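Carpet Is a Public Decision

Published 2019-04-05

The town of Vellero will vote this spring on the renovation of its library, and the largest single item in dispute is the floor. The Board of the Mallet Street Tenants' Association has been asked for its view. It is set out here at some length, as the question has been treated in the local press as a matter of taste.

The proposal before the council would remove the carpet from the reading rooms and the ground floor hall and replace it with polished concrete. The stated grounds are appearance and ease of cleaning. Neither is trivial. A public building should look cared for, and the cleaning budget has been under strain for 11 years. The Association nevertheless believes that the proposal is mistaken and should be withdrawn.

A library floor is used mainly by people who do not notice it. They notice the noise. When the east wing was stripped for pipe repairs in February, the bare slab was left open to readers for three weeks. Chairs scraped, carts rattled, and conversations at the front desk could be followed at the far tables. The library received 624 written comments in that period, and most of them concerned sound. To set those comments aside as the complaints of people unused to change is to misread them.

There is also the matter of falls. Older residents make up a large share of weekday visitors, and many arrive in wet shoes from the Kurnel bus stop. A hard floor can be treated to reduce slipping, but the treatment wears away and must be paid for again. The estimate supplied by Hondico, the contractor, does not include that cost. It should.

Supporters of concrete point out that carpet holds dirt and that broadloom must be replaced all at once. The first point is fair and calls for proper cleaning. The second has been out of date for decades. Modular carpet is sold in tiles, and a stained or worn tile can be lifted and exchanged in minutes. A reserve of nearly 3000 tiles would serve the building for many years and could be stored in the basement.

The Association asks the council to obtain a second estimate, to publish both, and to hold one evening session at which residents who use the building may speak before any contract is signed.

Gray carpet, in the first two views. 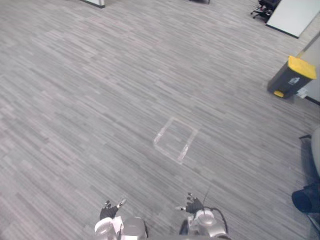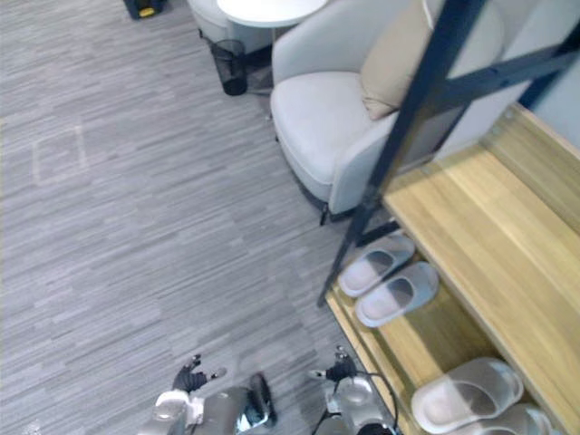
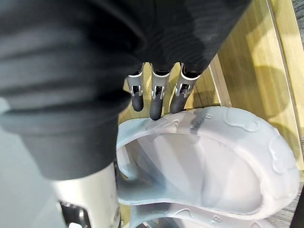 Amber Declercq writes that the Association gives too little weight to the children's room, where spilled drinks are a daily event and tiles would be changed every month. She would accept carpet in the reading rooms and asks for a hard floor where the youngest readers sit, with rugs that can be washed. She adds that the evening session should begin after seven, so that parents can attend.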